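Flanenia Community Boards > Phone, Internet & TV > Bolico wants to shut off the copper lines in Dunine

Started 2024-04-02

porchlight_dunine wrote:
Hi everyone, I hope this is the right section, and please move it if it isn't. I got a letter with my Bolico bill saying they have asked the state for permission to retire the old copper phone network in Dunine and the top half of Llorente, and that everybody still on it will be "transitioned" to a home wireless unit by the end of September. The filing is docket 2364 if you want to look it up. The letter says 700 lines are affected. I read that number out loud in the kitchen, I was so surprised there were that many of us left!

Now I'm not against new things. I have a cell phone and I like it fine. But out past the creek I get one bar if I stand by the mailbox, and the wireless unit uses the very same tower. The landline has worked through every ice storm I can remember, and I've lived in this house long enough to remember quite a few of them.

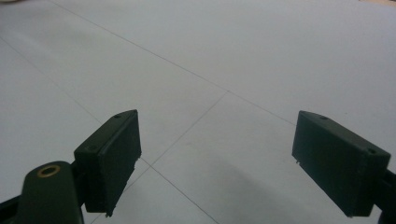

I called the number on the letter and the young man was very kind, but he could only tell me that my address is "in the coverage area," which is what they told me when I bought the cell phone. Has anyone here filed a comment with the state before? Is it hard? Do I need a lawyer or can I just write a letter like a normal person?

ridgerunner61 wrote:
You can write a letter like a normal person, and they do read them. I filed one when they closed the payment office. Put the docket number at the top, say where you live and what service you have, then tell them what you just told us about the mailbox. That's better than anything a lawyer would come up with. A page is plenty.

Ask for a public hearing too, in so many words. If enough people request one they'll usually at least think about holding it close to home instead of making us all drive.

tallgrass_tina wrote:
I'm going to be the odd one out here, and I say this with love for all of you. My copper line has hummed since last fall. Bolico has been out four times and each time the tech says the same thing, the cable is full of water and there's no more of it in the warehouse. At some point I would rather they spend the money on something that works. My sister-in-law over in Flanenia has had the wireless unit for a year and has no complaints, and her bill went down.

ridgerunner61 wrote:
Flanenia has three towers and it's flat as a pancake, though. I don't doubt it works great for her. I'd be glad to see the copper go too if they ran fiber down the same poles, but the filing doesn't promise one foot of fiber. I went through the whole thing last night with a pot of coffee and it's wireless or nothing for both exchanges.

tallgrass_tina wrote:
Well, that I didn't know, and I'll admit I only read the letter. I still think "keep everything the way it is" is a losing argument when half the lines crackle. Maybe the comment ought to ask for fiber?

oldswitchman wrote:
Retired from the phone business (not Bolico), so take this for what it's worth. The thing to ask about is battery backup. Copper carries its own power from the central office. The wireless unit plugs into your wall, and when the lights go out you are on whatever battery they give you. Ask how many hours, ask who pays for the replacement battery, and ask what the tower has behind it, too, which people tend to forget. A unit with a full battery is no use if the tower is dark.

Also, if you have a medical alert button or a burglar alarm that dials out, call the alarm company before you agree to anything. Some of them work over the wireless units and some do not, and it depends on the model. Same goes for fax machines -- yes, I still have one, and so does my pharmacy.

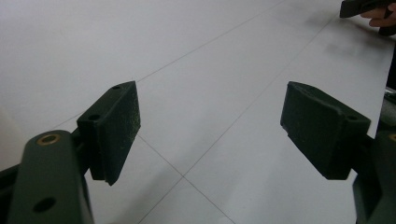 Page 2 of 2

porchlight_dunine wrote:
Oh my goodness, thank you all, I went to bed and woke up to a whole conversation. I do have an alert button, and I hadn't even thought of it. I called and they're checking the model for me.

Tina, no hard feelings at all, and I think you're right about asking for fiber. I've put it in my draft as the second paragraph, right after the mailbox.

creekbottom_joe wrote:
Chiming in from the Llorente side. My letter had a different count in it. It says 1215 customers, and I see porchlight's says 700. Are they counting lines or houses or what?

ridgerunner61 wrote:
Two exchanges. The filing has 700 for Dunine and 1215 for Llorente, and each letter only gives you your own. I'd put both numbers in the comment, so whoever is reading sees the whole size of it.

tallgrass_tina wrote:
All right, I'll file one as well, but mine is going to say fix it or replace it, and soon. I don't want to be sitting here next winter with the same hum while everybody argues.

oldswitchman wrote:
Nothing wrong with that. Put your repair ticket numbers in, all four of them if you kept them. The staff can ask the company for the records.

porchlight_dunine wrote:
Mine goes in the mail tomorrow morning. It came out to a page and a half, I'm afraid, and I've already cut the part about the ice storms down twice. If anybody wants to borrow from it, send me a message and I'll type it up for you.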